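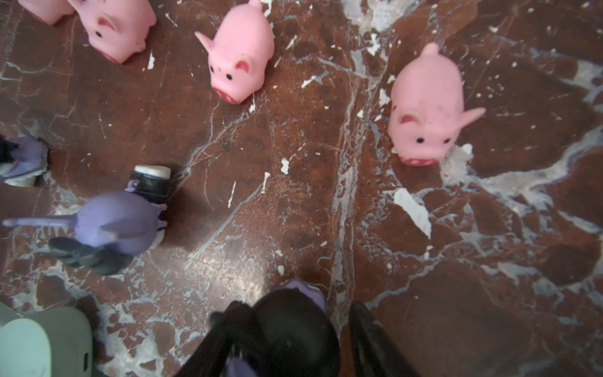 Domingo Urrutia has a rule about grippers: he won't talk about one until he has spent his own Tuesday with it. The Willel is a small arm with a wrist camera and two black fingers, leased by the month from Udden, and it was on trial at Wullercombe, where he runs the returns bench for a mail-order toy and collectibles seller. He was not in a generous mood.

"The brochure says it handles mixed goods," he told me. "Everybody's brochure says that. Mixed goods means cubes in four colours."

His own test is less tidy. Rubber pigs go down on a brown marble top with a few purple figures among them, and the arm is asked to sort one kind from the other. The pigs, he reckons, are a gift to any vendor. "A pig is a fat lump. It squashes a bit, it forgives you. If you can't pick up a pig, go home."

The figures are where he wants his money's worth. They have long limbs and hats, and they don't offer a gripper much to agree with. Udden's rep suggested a plain grey mat underneath. Urrutia declined.

"I asked what happens when a customer's bench isn't grey. He said most customers find a mat helpful. I'm sure they do, at that price."

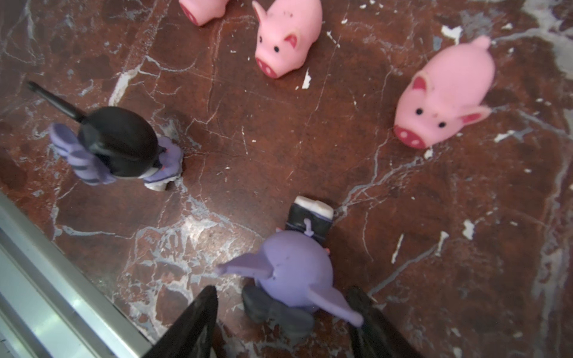 *Words: Tia Birkett*

Lining up over a figure, with a finger either side and nothing yet touched, is the part salespeople like to linger on. Urrutia doesn't. "It looks very clever when it's about to do something," he said. "I'm paying for the bit after."

So how did it go? He logged 62 attempts on the figures and counted 38 as clean, meaning lifted, carried and set down in the right tray without help. Udden would like near misses scored separately. He laughed at that one.

"A near miss is a bloke walking over to the bench. I've already got a bloke at the bench."

The lease is $496 a month, which he concedes is cheap. What bothers him is the retraining charge for each new product line, left off the first quote and found in the second. His catalogue changes every June. He has asked for the charge in writing and, when we spoke, was still waiting.

I wondered whether the older Baek unit at the other end of the room did any better. "Slower," he said. "Uglier. But I know what it can't do, so I don't ask it." He gave the Willel credit for its software, which his staff picked up in a morning, and for the quiet motors. The fingertip pads he called "fair enough" – high praise, from what I could gather.

Would he sign? He has the arm for another 4 weeks and means to use all of them, starting with the figures lying on their sides. "If they want to send somebody out to watch, they're welcome. They can bring their own lunch."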